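Suture practice pad

A suture practice pad is a block or sheet of soft synthetic material on which the closing of wounds is learned and rehearsed. It stands in for skin and the layers beneath it. Pads are used by medical, nursing and veterinary students, and by trained surgeons who want to keep up a skill or try an unfamiliar instrument. The word pad covers both plain slabs and shaped models sold with cuts already made in them.

Materials and construction

Most pads are cast in silicone or a similar rubbery compound. Cheaper ones are a single layer and tend to tear when a stitch is pulled tight. Better ones have a mesh set into them, which holds the thread much as the deeper skin does. Some makers colour the inside of the cuts red, so that the learner can see at once whether the edges have been brought together.

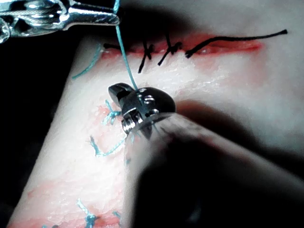 How long does a practice pad last? It depends mainly on how often the same cut is reused — a layered pad will take many rounds of stitching along one line before the needle holes run into each other, after which a fresh line can be cut beside it.

Threads and needles

Thread for practice is often out-of-date surgical stock or a non-sterile grade made for teaching. Black and blue or green shades are common, as they show up well against a pale surface. Two colours may be worked on one pad so that separate exercises can be told apart. The needle is nearly always curved. It is held in the jaws of a needle driver, a little behind the middle of the curve, and turned through the material along its own arc. Pushing it straight bends the needle and widens the hole.

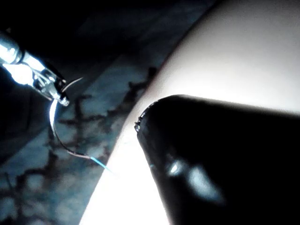 Vol. 11, p. 2

The interrupted stitch is usually taught first. Each stitch is tied and trimmed by itself, so one can fail without loosening the rest. The running stitch, made with one unbroken length of thread, is quicker but needs even tension throughout. Kanchan Bhatia, in notes written for the Bakilana skills course and dated 17/10/2019, advised learners to finish a whole line of interrupted stitches before judging any one of them, and to leave the tails long enough to grip when the stitches are taken out.

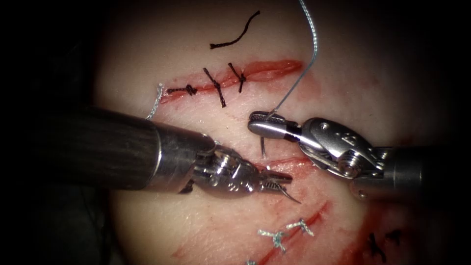
Category: Surgical training equipment

Makers and supply

Citico and Wosberg both sell flat pads with ready-made cuts. The Wosberg pad is the thicker of the two. Nundiron supplies thread in boxes of 1,000 lengths, and its September price list is the one most teaching stores order from. Bakilana recorded 1,763 pads used in a single teaching year — most of them cut into strips for a second term of knot tying.

Care and storage

Loose ends of thread are picked off after use and needles go into a sharps box.
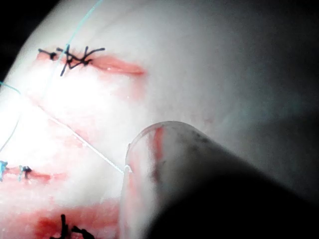
The pad is then washed in lukewarm water with mild soap and dried flat. A light dusting of talc stops the surface becoming sticky. Pads should not be stacked face to face, as dye from the cuts can mark the one above, and they should be kept out of strong sunlight.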